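Patient hands wanted to teach our robots to handle laundry
Ronus Workshop, Holtidley – part-time, paid, no experience needed

We are looking for people who would like to spend a few hours a week guiding a pair of robot arms through ordinary household jobs, mostly with cloth. If you have ever shown a child how to fold a shirt by standing behind them and moving their hands, you already have a pretty good idea of what we do all day.

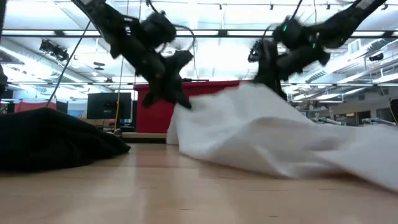
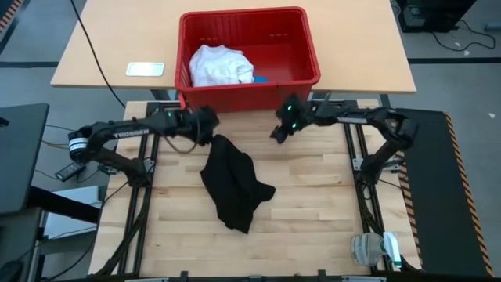 The job title is demonstrator, and I (Fatemeh Parsa, I run the sessions) think it's one of the nicest jobs in the building. You sit at the controls, the arms follow what your hands do, and everything gets recorded so that our software can learn from it later. A session is made up of many short tries at the same task, and the tasks change every couple of weeks. Right now it's nearly all fabric – white cloths, black garments, things that go in a red basket like the one on the table – and fabric is wonderfully stubborn stuff. You'll find that a crumpled cloth has no obvious corner to grab, and working out where to pinch it with two grippers takes a kind of calm that some people simply have. Our best demonstrator so far came to us from a dry cleaner's!

You don't need to know anything about programming. You do need steady hands, decent eyesight (glasses are fine), and the willingness to do the same small thing over again without rushing. Please tell us if you have had wrist or shoulder trouble, and we'll talk it through with you before your first day.

Shifts last 2 hours with a proper break in the middle, mornings or late afternoons, and we ask for three shifts a week through the end of May. Training is paid at the same rate as everything else. Demonstrators who finish the full run also receive a completion bonus of $950.

To apply, send a few lines about yourself to Abbas Nazari at the Ronus front desk, Room 481, or drop in any morning after nine and ask for him. A résumé is welcome but a friendly note will do just as well. Please mention which shifts suit you best.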